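Pinces à main : ce que change la forme des doigts

Entretien, 25 mai 2020

Sang Văn compare des préhenseurs depuis six ans, les deux derniers chez Dosora, où il s'occupe des pinces tenues à la main qui servent à enregistrer des démonstrations pour les bras du groupe. Son équipe vient de terminer la comparaison de deux jeux de doigts, l'un souple et arrondi fourni par Cladlow, l'autre pointu et creusé d'un évidement sur la face interne, dessiné en interne sous le nom de Praro. Le rapport doit être remis en juin.

La campagne porte sur 1223 enregistrements, dont 1000 retenus. Les autres ont été écartés pour perte de suivi ou pour désynchronisation entre la main gauche et la main droite. « On ne corrige pas une trajectoire douteuse, on la jette », dit-il. « Une interpolation sur une demi-seconde paraît acceptable à l'écran. Une fois rejouée sur le bras, elle donne un poignet qui part de travers juste avant la saisie. »

Le suivi repose sur des cubes à marqueurs montés derrière les doigts. Le choix a été discuté. Une centrale inertielle seule dérive trop vite pour des tâches de plusieurs minutes, et un système optique fixe oblige à travailler dans un local équipé. Les cubes se lisent depuis une caméra portée à la tête, à condition qu'au moins une face reste exploitable. « Avec une seule face vue presque de front, la position est bonne mais l'orientation peut basculer d'une image à l'autre. Avec deux faces, le problème disparaît presque entièrement. Nous demandons donc aux opérateurs de commencer les mains devant eux, doigts vers le sol, et d'attendre que l'estimation se stabilise. »

Sur les doigts eux-mêmes, les résultats sont moins tranchés que prévu. Les doigts Cladlow tolèrent mieux une erreur d'approche : l'objet se recentre à la fermeture. Ils perdent cet avantage sur les pièces minces posées à plat, une carte, un couvercle, un bord de tissu. Les Praro passent dessous sans difficulté. Sur la série « textile », 78 essais par jeu de doigts, l'écart est net en faveur des pointes. Sur les objets cylindriques, il s'inverse.

L'évidement a été ajouté à la troisième version. Sang Văn en parle sans enthousiasme particulier. « Il allège la pièce et laisse un peu de flexion au milieu du doigt. On espérait aussi une meilleure tenue des petits objets ronds. L'effet existe, il est faible. Je ne referais pas un moule uniquement pour ça. »

La fatigue des opérateurs a compté davantage. Deux pinces tenues à hauteur de taille, bras en avant, cela devient pénible au bout de vingt minutes, et les gestes se raccourcissent. L'équipe l'a constaté dans les données avant que les opérateurs n'en parlent : l'amplitude des mouvements verticaux diminue en fin de séance, surtout à gauche. Les séances ont été ramenées à un quart d'heure, avec changement de tâche obligatoire.

Côté commande, la position d'ouverture est lue par un codeur et transmise au contrôleur Vasconcelos, qui horodate les deux mains sur une même horloge. C'est la partie dont il se dit le plus satisfait. Le premier montage utilisait deux cartes séparées, resynchronisées après coup. « On passait plus de temps à recaler qu'à enregistrer. Et le recalage masquait de vraies différences entre les deux mains, par exemple quand la droite saisit pendant que la gauche maintient. »

Reste la question de l'usure. Les doigts souples ont été contrôlés après 4000 fermetures sur banc. La face de contact se lustre et l'adhérence baisse sur le verre et le plastique lisse. Pour les Praro, l'essai équivalent est en cours et il refuse d'anticiper. « La pointe est la zone fragile. Si elle s'émousse, on perd précisément ce pour quoi on l'a choisie. »

Il ne recommande pas un modèle unique. Le rapport proposera de garder les deux jeux, avec une fixation commune, et de noter dans chaque enregistrement la référence des doigts montés. Ce champ manquait dans le format initial. Une partie des essais de l'hiver est pour cette raison inutilisable en comparaison, bien que les trajectoires soient bonnes.

Il souhaite enfin reprendre les essais à deux mains sur des objets plus lourds, une fois la fixation revue. La version actuelle prend du jeu en torsion. 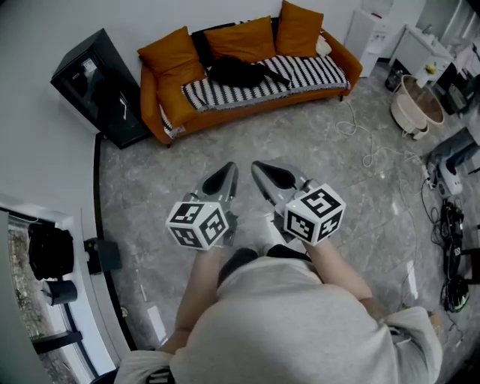
Les deux pinces à doigts pointus, avec leurs cubes à marqueurs, vues depuis la tête.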